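Grotusent opens orders for its Gil two-gripper kit

16 Feb 2023, by Iqra Sial

Folks who have been waiting on a friendlier way into home robotics will be glad to hear that Grotusent, the little Oserden workshop, is taking orders for its Gil kit, with yellow fingers on both grippers and black pads on the inner edges of the lower pair.

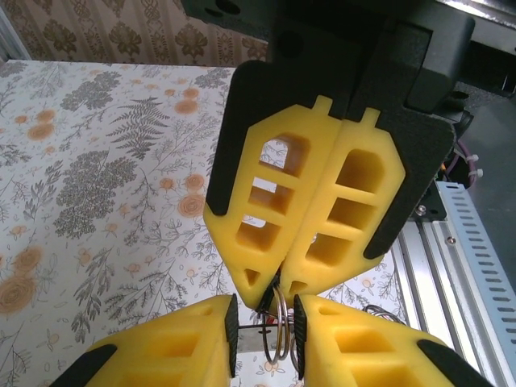 What you get for the money

The kit sells for $499 and comes with two grippers, 4 spare finger pads and a printed guide of 38 pages, which I read over a long pot of tea and enjoyed more than I expected to! Grotusent suggests starting with small everyday things, and a bunch of metal key rings held by one gripper above the other is a lovely (and rather fiddly) exercise for anybody learning to pass an object across.

The arms are sold separately, so do check that yours will take the mounts before you order. Shipping starts in March, and the Briltex store in Oserden will have 6 kits set aside for people who would sooner pick one up at the counter and have a chat while they're there.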